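Flanness sets equipment plan for second packing cell, holds off on third

2024-04-24

Flanness has approved the purchase of a second robotic packing cell for its small-parts line and moved a decision on a third to January, according to a planning note circulated to department leads.

The second cell will be built around the same class of six-axis arm now used in the trial area, with a two-finger gripper and a bench-height work surface. Deminell will supply the arm, controller and gripper as one order. Integration and safety sign-off were quoted separately by Yáñez and will be billed against the engineering budget, not the equipment budget.

The split was requested by Aminu Akande, who runs equipment planning for the site. On the first cell, integration hours were folded into the purchase price, and the finance team could not tell afterward what the hardware had cost. "We had one number and no way to take it apart," Akande said. "When the quote for the second unit came in, there was nothing to compare it with."

The planning note uses a target of 865 packs per shift for each cell. The trial cell averaged 812 over the last full measurement period. Most of the gap is put down to regrips on thin, flat packs, which are harder to pick cleanly than boxed goods when they lie against a divider. A revised set of fingertips is on order and will be tested before the second cell is commissioned. If the new tips close the gap, they will be specified for both units. If they do not, the target will be lowered and the payback period recalculated. 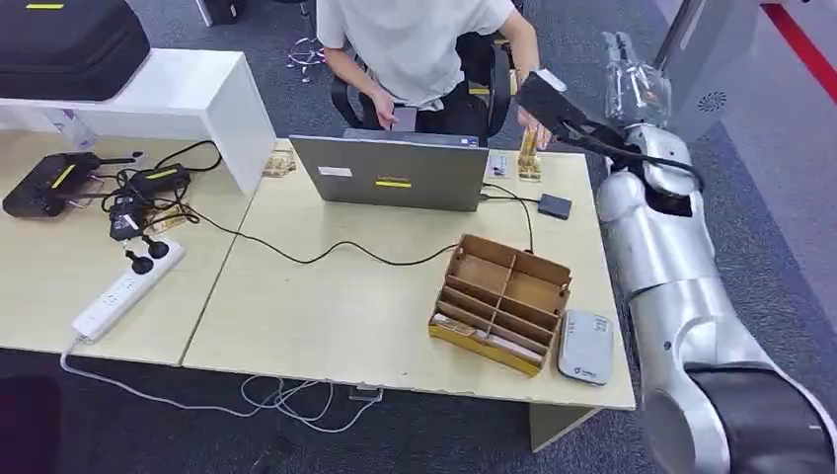

Teaching and checking of new pick positions will continue to be done at the bench, with an operator at a laptop. The note budgets roughly 1,860 operator hours for this over the life of the plan, covering both cells. That line was missing from the original request and accounts for most of the increase in total cost. Akande said the hours were always being spent but had been charged to the packing line as general labor.

Smaller items have also been pulled into the plan. Each cell now carries its own allowance for power distribution, network hardware, cable management and spare gripper parts. The first cell was equipped from general stores, and several of those items were never replaced in inventory. Protective covering for the arm is listed as a consumable and will be reordered quarterly.

Software is the one area still open. The trial cell runs on Eradix, licensed per controller. Flanness has asked for a site license covering up to 7 controllers, which would cost more in the first year but less once a third cell is in place. Without a third cell, the per-controller license remains cheaper. The two decisions will therefore be taken together in January.

Delivery of the second arm is expected within the current budget year. Floor space has been marked out next to the trial area, and no changes to the building supply are required. The existing cell will stay in service during installation, apart from a short stop to move the shared network connection.

Akande said the third cell would not be put forward on throughput alone. The request will have to include measured regrip rates from both units, a full quarter of operator hours booked to the correct code, and a maintenance cost per cell - the last of these has not been tracked until now. Department leads have been asked to send corrections to the hours estimate before the purchase order is released.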